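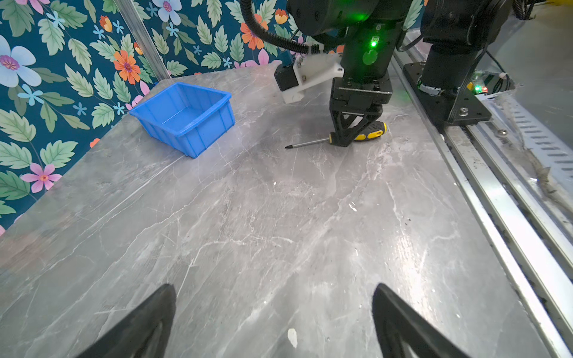 By the Urkwood Screen Desk | 9/26/19

Fans of Urkwood have had a long, nervous summer, what with that finale and the way half the town simply walked into the lake and didn't come back up. So when I got 30 minutes on the phone with the show's head writer, I had exactly one thing I wanted to know, and I managed to hold off asking it for nearly five of them (I was very proud of myself).

"Go on, ask," she said, laughing. "Everybody does. My dentist did, with both hands in my mouth."

So, are they dead? She took her time over that one - long enough that I checked whether the call had dropped. "Some of them are. I'd feel like a cheat if they all came back. But I'll say that we didn't write those last 9 pages as a goodbye to everyone in them, and people who went back and listened closely to the song have already worked out a name or two."

I have since listened to the song 22 times and I'm no wiser, so do write in if you are.

She was much freer on the subject of Kurnov, the villain who was only supposed to last two episodes. "He was a man with a briefcase, and that was all we had! Then we saw the first cut and the whole room went quiet, and I went home and threw out most of the season." He'll be back, she told me, and we'll finally see where he grew up, in an episode she calls the saddest thing she has ever put on paper.

As for the rumored movie, she didn't say yes and she didn't say no. "There's an outline. It's been in my desk since April, and my dog has eaten a corner of it."

The new season starts shooting after the holidays, and she's already got a scene with 200 extras in it that she is dreading. "I wrote 'a crowd gathers' and went to lunch," she said. "I really should have thought about that a bit longer."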